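Waffle throw on top of a quilt - does it slide off, and how do you wash the two?

Bedding and Linen > Blankets, throws and quilts
28 replies, 1,124 views

pennywhistle47
Joined: November
Posts: 12

We've got a plush quilt on the spare bed, the sort with wavy stitching all over it, and I'd like something lighter on top that can be pulled up or kicked off. My daughter sleeps in there when she's home and she runs hot, then cold at four in the morning. I've been looking at cotton waffle throws. Two questions. Does a waffle throw stay put on a plush quilt or does it end up on the floor? And can I wash them together or will the plush leave fluff in the weave?

Budget is 40 pounds. Bed is a standard double.

DraughtyHouse
Posts: 310

It stays put better than you'd think. The ribs catch on the pile. Ours is on a fleecy quilt and only moves when the dog gets up there. What does slide is a satin-backed throw, don't buy one of those.

Do not wash them together. I did it once and was picking bits out of the waffle for a week.

marrowfat
Posts: 88

I wash mine together all the time with no trouble. Depends on the quilt. If it's been through the machine five or six times it has shed whatever it's going to shed. First couple of washes, keep it on its own.

DraughtyHouse
Posts: 310

Mine was two years old when it happened so I don't think that holds.

marrowfat
Posts: 88

Then it's a different plush to mine. What temperature?

DraughtyHouse
Posts: 310

40. Same as everything in this house.

marrowfat
Posts: 88

There you go, I do mine at 30 on a short spin. Hot wash and a tumble is what wrecks the pile.

Phong Khổng
Posts: 201

Two things on size. Waffle cotton shrinks, and it shrinks more in length than in width. I bought an Ostus one for a double bed and after the first wash it was a good hand's width shorter. Buy a size up or wash it before you decide where it's going to sit. Also check whether the hem is folded and stitched down or just overlocked. The overlocked ones go frilly at the ends.

The plush quilt won't shrink much but the stitching lines pull in a bit, so it looks more puckered after a wash. It relaxes if you dry it flat over two airers.

pennywhistle47
Joined: November
Posts: 12

Thanks. I hadn't thought about the shrinking. Is the Ostus one any good otherwise?

Phong Khổng
Posts: 201

It's fine. Soft enough, a bit heavy when wet. The Gronetti one my sister has is thinner and dries quicker but it snags on everything, rings, zips, the cat. If your daughter wants it for warmth I'd go for the thicker one.

tealeaf_and_two
Posts: 47

I'd question whether you need both. A plush quilt on its own is warm enough for most of the year in a heated house. When I'm too hot I stick a leg out. Forty pounds is forty pounds.

DraughtyHouse
Posts: 310

She said the daughter runs hot and cold. Two layers makes sense for that. Take the quilt off, keep the throw, or the other way about.

tealeaf_and_two
Posts: 47

In which case put the throw under the quilt, not on top. Cotton next to you, plush over it. On top it's only there for looks.

marrowfat
Posts: 88

Disagree with that. If it's underneath you have to get up and remake the bed to use it by itself. On top and folded down to the foot you can reach it half asleep.

oldbrassbed
Posts: 519

We've had this argument before on here and it never gets settled. For what it's worth I lay mine across one side only. My husband doesn't want it and I do. It doesn't look like a magazine but we both sleep.

How to stop it wandering if it does move: tuck one long side under the mattress by a few inches and leave the rest. You don't need clips. I bought a set of Raltel blanket clips and they left marks in the fabric, so they're in a drawer now.

pennywhistle47
Joined: November
Posts: 12

Laying it on one side is a good idea, I hadn't considered that. She always sleeps on the window side anyway. I've gone and ordered a waffle one in a pink. Will report back.

marrowfat
Posts: 88

What colour is the quilt?

pennywhistle47
Joined: November
Posts: 12

Turquoise with white stars. She chose it when she was 11 and won't have it replaced. The pink is more of a coral, so I think they'll get on.

oldbrassbed
Posts: 519

We've got that same pairing, coral waffle over the turquoise stars. I like them together. Mine hasn't been ironed and never will be. 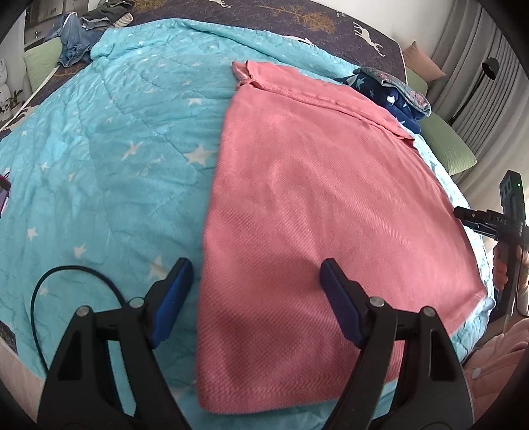
pennywhistle47
Joined: November
Posts: 12

Do you iron a waffle throw at all, or does that flatten the weave for good?

Phong Khổng
Posts: 201

Leave the iron off it. Pressing flattens the ribs, and though they come back up in the next wash, you've lost the thickness until then. Shake it hard when it comes out of the machine, pull the corners square and hang it over the widest thing you have. If the ends curl, pull them straight while it's damp.

tealeaf_and_two
Posts: 47

I iron mine. Low heat, from the back. It looks neater folded over a chair.

Phong Khổng
Posts: 201

Over a chair, fair enough. On a bed you'll have it creased again by bedtime.

pennywhistle47
Joined: November
Posts: 12

Update. It came this morning. I washed it by itself at 30 and dried it over the bath. It did come up shorter, as warned, but I'd bought the king size so it still reaches where I want it. The hem is folded and stitched.

I've put it on the window side and so far it hasn't shifted, though only I have sat on it. She's home next weekend.

DraughtyHouse
Posts: 310

Glad you washed it by itself.

marrowfat
Posts: 88

Next time put them in together and tell us what happens. Short spin, mind.

pennywhistle47
Joined: November
Posts: 12

I don't think they'd both fit in my machine, the quilt fills the drum. I take that to the launderette on the corner, Vũ, and use one of the big ones. So that part has sorted itself out.

oldbrassbed
Posts: 519

Big drum is the way with a plush quilt. They never rinse properly when they're jammed in. If it feels a bit stiff afterwards, put it through a second rinse with no softener. Softener is what makes the pile clump.

pennywhistle47
Joined: November
Posts: 12

No softener, noted. I've been using it for years.

oldbrassbed
Posts: 519

It'll take two or three washes to get it all out. Keep going with it.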